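Owner dependence (small business)

Owner dependence is what you call it when a small company can't get through an ordinary week without the person who started it. I've been editing entries on small firms for this site for a while, and this one gets more mail than the rest put together, mostly from people who recognize themselves (hello, I'm one of you!).

Origin of the term

I can't tell you who said it first. Business brokers were using it long before I came along, usually as a polite reason to knock down an asking price. Accountants prefer "key person risk," a wider idea that also covers a star salesperson or the one baker who knows the starter. I'm sticking to owners here.

Signs

The classic test is a vacation. If the owner leaves for two weeks and the quotes pile up unsigned, there's your answer. Matúš Hudec, who founded the repair shop Flekalitz, kept a tally one April of every question that landed on his phone, and he got to 135. Only 13 of them needed him. The others were things like where the spare keys lived, or whether a regular could pay on Friday.

Pricing is the other big one. Plenty of owners carry every price in their head and adjust it by mood, me included, back when I had the shop.

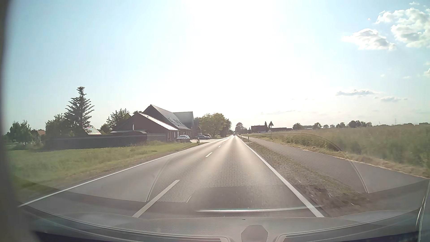
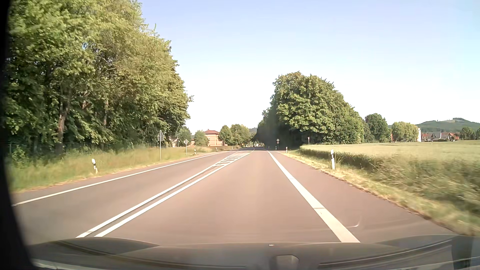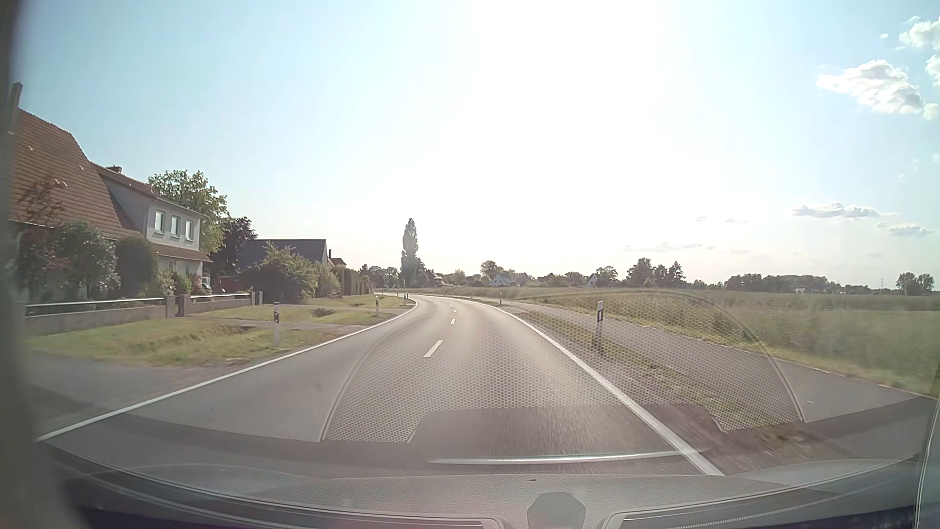
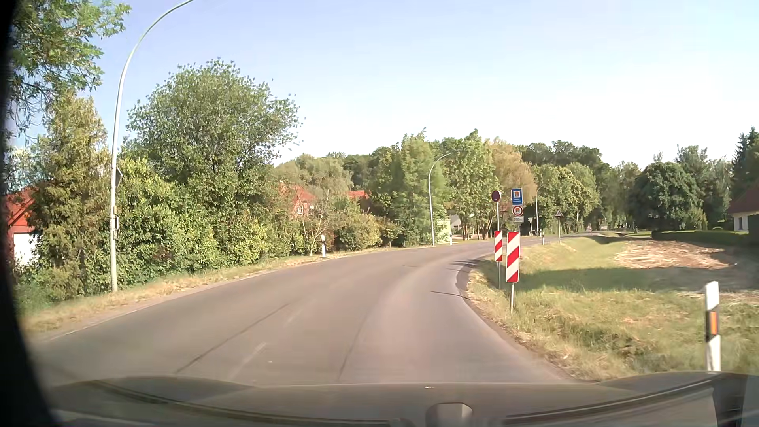
Can a company be sold while it still depends on its owner?

It can, but usually for less money and with strings attached. Buyers tend to ask the owner to stay on for a handover period, and they may tie part of the price to how many customers stick around.

Common remedies

Writing things down comes first, and it's as dull as it sounds. At Rutix, a packaging firm with 19 people, Lindiwe Hlongwane had each department write up its own routines and then swapped the pages between departments to see if a stranger could follow them. Half came back covered in pencil. She told me that was the useful half.

Spending limits help too. Let a shift lead approve a refund up to, say, 40 dollars without calling anyone, and a surprising number of calls just stop. I'd start there, personally, before buying any software.

Then there's hiring a general manager, which I have mixed feelings about. Hedvika and Zuzana Hrubý did it at their catering company, Polák, and spent the first months quietly redoing his schedules after he went home (Zuzana admits this freely). It got better once they handed over the bank login as well as the title.

Criticism

Some people think the whole idea is overblown. Marcelino Paiva, who runs Witell by himself, argues that customers come to a tiny firm for the owner, and that removing the owner removes the product. I think he's right about his own business and wrong about mine.

See also: succession planning, key person insurance, earn-out

Last edited November 14, 2023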